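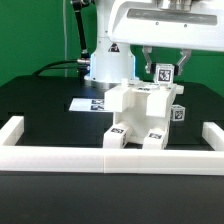
Reviews > Lab Equipment > Fixtures

Home | Reviews | Guides | Downloads | Contact

Karham marker fixture kit: two months of use

We bought the Karham kit to collect assembly demonstrations for a learning system. The printed parts carry fiducial markers, so the position of each one can be logged along with the arm's motion. Before this we taped markers onto our own prints, and they peeled.

Setup took Anas Smadi 15 minutes once the marker sheet was flat on the table. The manual suggests tape at the corners. Use it. A sheet that lifts at one edge gives bad poses, and the first 100 episodes we recorded had to be thrown out for that reason.

Since then we have kept some 600 episodes. The small cube is easy to grip with parallel fingers, and the markers on the fixture read well under our ceiling lights. The tabs are less good. They are thin, and a hard push while teleoperating will bend them. Maysoun Saliba broke one in February and reprinted it from the supplied files, which went fine.
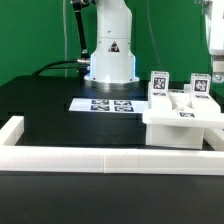 Vosdale Robotics Workshop, Manipulation Data Team

The white rail around the front work area does its job. It has a seam near the middle of the front piece, and ours needed sanding there before the two halves sat level. A green backdrop is not included. We already had one.

The logging software is the weak part. It saves every attempt under the same label, good or bad, and you sort them afterward. Hussam Moussa wrote a short script so the operator can mark a failed insertion right away. We keep the failures in a separate folder.

Compared with the Mansour kit, which we had on loan, this one has fewer parts and clearer instructions. Mansour's tabs are thicker. If you only need insertion and placing tasks, I would buy the Karham again. Order 2 spare marker sheets with it.

Reviewed by Elias Masri

Contact the team | © Vosdale | Back to top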